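Siham Hattar
5 Sep 2024

OK, thread time. I've spent most of this week inside the grasp planner for Fluvota (our little stack for arms that work close to the floor) and I'm so happy with where it's heading that I need to write it down before I forget how it works.

The short version: we split the planner in 2. One part decides where the gripper should end up. The other decides how it gets there, and it's allowed to say no. Before this, one big function did both jobs and was bad at each of them.

The "say no" bit is my favorite. The old code would hand back a path no matter what, with a cost number stuck on it, and everything downstream pretended to read the number. Now the path part returns a reason: "joint limit," "too close to something," "can't see the target well enough." Three strings! I've learned more from them than from a year of cost plots.

Credit where it's due — the reasons were Leen Nseir's idea. She wrote them on a sticky note in the spring and I argued against them. Sorry, Leen.

Perception next. We run everything off the wrist camera now, with no overhead view. That sounds scary and it kind of is, but the calibration story is so much nicer. One camera, one transform, and when it drifts you notice right away.

The catch is that a wrist camera gets very close to things. Anything right up against the lens goes soft, and our depth estimate used to fill those areas with confident nonsense. So we added a mask: if a region is blurry and takes up a lot of the view, it gets marked "near, distance unknown," and the planner has to stay away from it.

Thin stuff on carpet was the other headache. A black cable lying flat has next to no height, so it disappears from depth completely. We catch those in the color image instead and paint them into the floor map as "don't drag across this." Clear plastic is worse. The highlights move when the camera moves, so the tracker thinks the floor is sparkling with tiny moving objects.

Fix for the sparkle: we stopped tracking single points and started asking whether a whole patch agrees with the wrist motion. Patches that disagree get a vote of zero. It cost us 3000 lines of logs to work that out and the change itself fits on one screen. I love those. 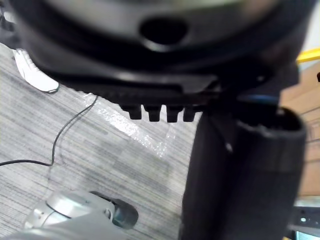 The piece I'm working on now is the approach angle near round vertical things. Black tubes, mostly. Matte black gives you a decent left edge and a decent right edge and very little in between, so we fit a cylinder to the edges and ignore the middle. Much steadier than before, and it's cheap enough to rerun on every camera update.

Also new: replay. Hakim (our log viewer, long story with the name) can now take a saved run, swap in a new planner build, and show both paths on the same timeline. I ran 100 saved approaches through it this morning while I ate breakfast. Run 2713 is the one I keep going back to, where the old build and the new build pick opposite sides of the same tube and I can't tell you which one I'd choose.

Things still on my list:
— the near mask flickers when the wrist rotates fast
— "can't see the target well enough" fires too early in dim rooms
— Balten, our config tool, still lets you save a negative speed (!!)

If you do wrist-camera-only work, I'd love to know how you handle the last few inches, when the gripper is in view and half of what you want to look at is behind it. We blend in the last good map and slow way down. It works fine but it feels like a placeholder.

Leen and I are cleaning up the replay code with the Pakthorpe folks next, and I'll post the patch-voting part here once it has comments a person could read. Ask me anything about it in the meantime!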